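Foire aux questions – Coin cuisine partagé, résidence Alva

Vous venez d'arriver ou vous utilisez le coin cuisine depuis peu ? Les questions qui reviennent le plus souvent sont regroupées sur cette page. Pour le reste, écrivez à l'accueil.

Où poser la vaisselle sale ?

Sur le plan de travail blanc, à gauche de l'évier, empilée vers le fond. Le bac n'est pas un lieu de stockage : on y met ce qu'on est en train de laver et rien d'autre. Une pile peut attendre le temps d'un repas, pas la nuit.

Que faire des couverts et des ustensiles longs ?

Les petits couverts vont dans un bol, manches vers le haut. Louches et baguettes se lavent à part, avant les assiettes. Une baguette posée en travers d'un bol roule facilement, mieux vaut la traiter en premier.

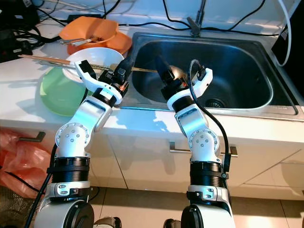 Une résidente du bâtiment B demande si l'on peut laisser tremper les baguettes en bois avec le reste. Non. Le bois gonfle et finit par se fendre. Un passage à l'éponge, un rinçage, puis séchage à plat sur un torchon.

Dans quel ordre laver ?

Les verres d'abord, puis les couverts, les bols, les assiettes, et les casseroles à la fin. Changez l'eau dès qu'elle est grasse. Comptez 5 minutes pour la vaisselle d'une personne.

Quel produit utiliser ?

Le liquide Zirno, rangé sous l'évier. Une noisette suffit pour un bac. Les recharges sont commandées par lots de 6 – prévenez l'accueil quand il n'en reste qu'une. Pas de poudre abrasive sur l'inox ni sur la vaisselle de couleur.

La vaisselle orange et verte est-elle à tout le monde ?

Oui. Elle fait partie du fonds commun, environ 100 pièces achetées chez Brutden en novembre. Vous pouvez vous en servir librement, mais elle ne monte pas dans les chambres.
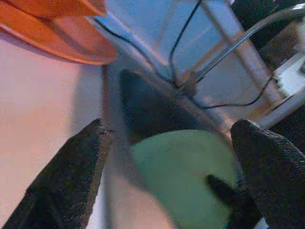 De l'orange et du vert clair, côté plan de travail.

Peut-on mettre un bol sur une assiette en attendant de laver ?

Oui, si l'assiette est la plus grande des deux et repose bien à plat. Videz les restes à la poubelle avant d'empiler. Évitez les piles au ras du bord.

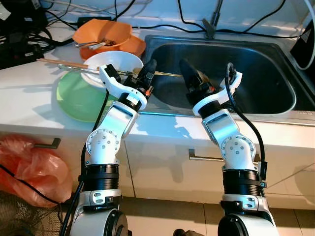 Bol blanc sur assiette vert clair, près de l'évier.

L'évier se vide mal, que faire ?

Retirez les déchets de la bonde à la main, puis faites couler de l'eau chaude. Si cela ne change rien, appelez Adetex au poste 292. Ne versez pas de déboucheur chimique.

J'ai cassé une assiette, dois-je la rembourser ?

Non. Signalez-le simplement à l'accueil et jetez les morceaux emballés dans du papier journal, avec les ordures ménagères.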